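3.2 Storage and placement of cold appliances

Kitchens in the sample were small, and the refrigerator was seldom where the original plan had put it. Of the 598 households surveyed, 48 kept a compact unit raised off the floor on another piece of furniture. Honkanen and Vidal coded these as "stacked" placements and recorded the supporting item, the side on which the door opened, and the distance to the nearest cooking surface.

Stacked placement has two effects on daily use. The lower door bins come up to a height that can be reached with less bending, and the open door takes up space in front of the adjoining counter. Figure 2 shows a stacked unit on a wooden wine rack, next to a countertop with a two-burner gas stovetop. The door opens to the right, away from the burners, and a water bottle is stored in the lowest bin. 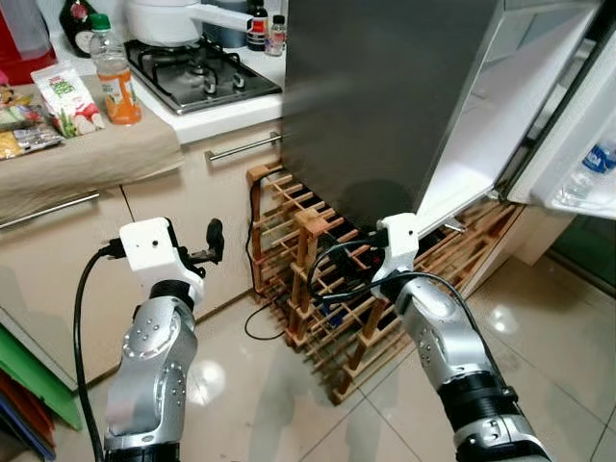 3.3 Cords and floor clearance

Cord routing was noted separately. In stacked placements the cord often ran down the side of the support and onto the floor, as at the left of the rack in Figure 2. Lengths lying on the floor were coded as "trailing" whether or not they crossed a walking path. Respondents rarely mentioned cords unless asked about cleaning.

Related items
Lacroix, M. Counter depth and meal preparation in rented flats
Courtois, S., Delorme, L. Door swing in narrow kitchens
The Plotano household inventory: coding manual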